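Menbridge Homeowners List – message archive

Search this list
Search in: subject / body / sender
Go

This archive uses cookies to remember your display settings. Accept | Settings

Subject: Re: Escrow shortage after the tax reassessment
From: Margarida Godinho
Time: 8:14 pm

> I got my annual escrow statement in July and it says I have a
> shortage. The monthly payment is going up a lot more than
> I expected. My loan is fixed rate, so I thought the payment
> couldn't change. Nothing has changed on the house either, we
> haven't so much as painted it. The servicer is Stasach. They
> gave me two choices, pay the whole shortage now or spread it
> over the next year. Is there any reason to pick one over the
> other? And can I just drop the escrow account and pay the
> county myself?

The fixed part is the principal and interest. The escrow part covers property tax and homeowners insurance, and that gets recalculated every year from what the servicer paid out. When the reassessment went through on our side of Menbridge, most of the bills went up, and the servicers paid the new amounts out of accounts that had been collecting at the old ones.

There are two separate things in your new payment, and the statement doesn't do a good job of splitting them. One is the shortage, the money already spent that you hadn't paid in. The other is the higher monthly deposit for the coming year. If you pay the shortage in one check, only the first part goes away. Your payment will still be higher than it was. My neighbor sent in the full amount and then called to complain that the payment had gone up anyway, and spent 40 minutes on hold to hear what I just wrote.

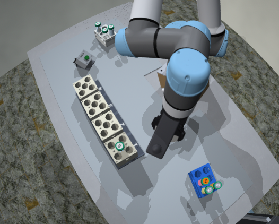

On lump sum or spread out: my servicer (Momava) charged no interest for spreading it, so I spread it. Mine was $3,238, which I didn't want to pull from savings all at once. Ask Stasach if theirs works the same way and get the answer in writing through the message center, not over the phone.

Before you do either one, check the statement against the county bill. On mine they had used a tax figure that left off my homestead exemption. I sent them a copy of the corrected bill and asked for a new escrow analysis. It took 11 business days and the monthly deposit came down by $54. The shortage changed too, but only by a little. Look at page two or three for a line with "cushion" in it as well. They are allowed to hold a couple of months extra, and that may be part of the increase.

The insurance line is worth a look while you have the papers out. I was with Frade for years and never read the renewal because it went straight to the servicer. The deductible had changed and I missed it. If you switch companies, send the new policy page to the servicer yourself and then check that they paid it. Any refund from the old policy usually comes to you, and it should go back into escrow or you'll have another shortage next summer.

As for dropping escrow, it depends on your loan. Some lenders want a certain amount of equity and a clean payment record, some charge a fee, and some loans don't allow it at all. Look for an escrow waiver in your closing papers or ask Stasach directly. I looked into it and stayed put – the tax bills here come due close to the holidays and I know how I am with money at that time of year.

If you do send the lump sum, mark it as an escrow payment. Otherwise it may get applied to principal, and moving it back takes a while.

Margarida

Previous by thread | Next by thread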